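Garndale Death Notices Index

Version 5

Summary

A transcription and index of death and funeral notices printed in the weekly paper for Garndale and the surrounding parishes. The set holds 441 notices. Each has been typed out in full from the printed page and then broken into fields, so that a family historian can search by surname, maiden name, place or funeral home without reading every column.

The paper came out on a Friday. Notices that ran for more than one week are entered once, under the first printing, with later printings listed in the repeats field.

Contents

notices.csv - one row per notice, with the full text in the last column
kin.csv - one row per relative named in a notice
places.csv - place names as printed, with the modern spelling beside them
corrections.csv - changes made between versions
images/ - pictures used in this file

All files are UTF-8, comma separated, with a header row. Fields that contain a comma are in double quotes. The full text column keeps the original paragraph breaks as a vertical bar.

Fields in notices.csv

id: running number, never reused
surname: as printed, including accents and letters such as Þ
forenames: as printed
maiden_name: only where the notice gives one
age: whole years; blank if the notice says "aged" with no number
death_place: as printed
service_place: church, chapel or hall
funeral_home: as printed
donations: wording of any request in place of flowers
repeats: later printings, if any
text: full notice

Fields in kin.csv

notice_id: matches id in notices.csv
relation: one of spouse, parent, child, sibling, grandchild, in-law, other
status: living, dead or unclear
name: as printed

Status is taken only from the wording. "Preceded by" and "the late" give dead. "Survived by" and "leaves" give living. Everything else is unclear, even where the age of the person makes one reading far more likely.

Names and sorting

The Þorgeirsson notices sort after Z in most spreadsheet programs. A plain-letter form (Thorgeirsson) is held in the column surname_ascii and should be used for searching. Patronymics have been left as they stand. Brothers and sisters in the same notice may therefore appear under different last names, and this is correct.

Sokavstead is printed in three ways across the set. All three are in places.csv. The hamlet and the farm of the same name can't be told apart from the notices alone.

Known gaps

22 notices have at least one word that could not be read, marked [?] in the text. Most fall on the inner fold of the bound volumes. The December issues are thin - one is missing altogether, and another lacks its back page.

Stillbirths and infant deaths were seldom printed. Unpaid one-line notices were left out of versions before 3 and have since been added.

Thank-you notices

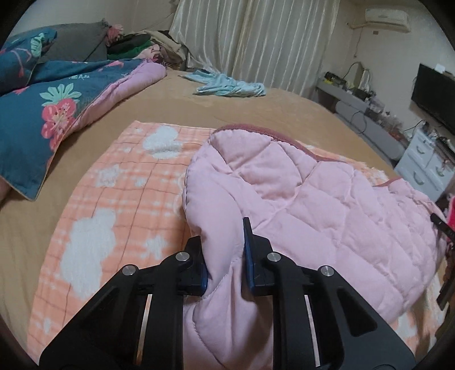 Thank-you notices, placed by the family some weeks after the funeral, are not counted as death notices and have no row of their own. Where one adds a fact, such as a nurse's name or the ward, it is copied into the notes column of the matching row. Gifts and keepsakes mentioned in them go into notes as well, in the words of the notice. Bedding comes up often and the terms are loose, so no attempt is made to sort it: a pink quilt with diamond stitching and piping, and an orange-and-white checked fleece, would both be tagged "blanket". The tag is for searching only and says nothing about who made the item.

Checking

A sample of 200 rows was read against the printed page by a second reader. Errors found were mostly in ages and in the order of grandchildren. They are listed in corrections.csv with the old and new values. The remaining rows have been read once only.

Use

Free for private research. For reprinting a full notice, ask the paper first. Please don't load kin.csv into public family trees without removing rows marked living.

To cite: Garndale Death Notices Index, version 5, Wamura project.

Corrections should quote the id and the field name. Send a copy of the printed notice if you have one.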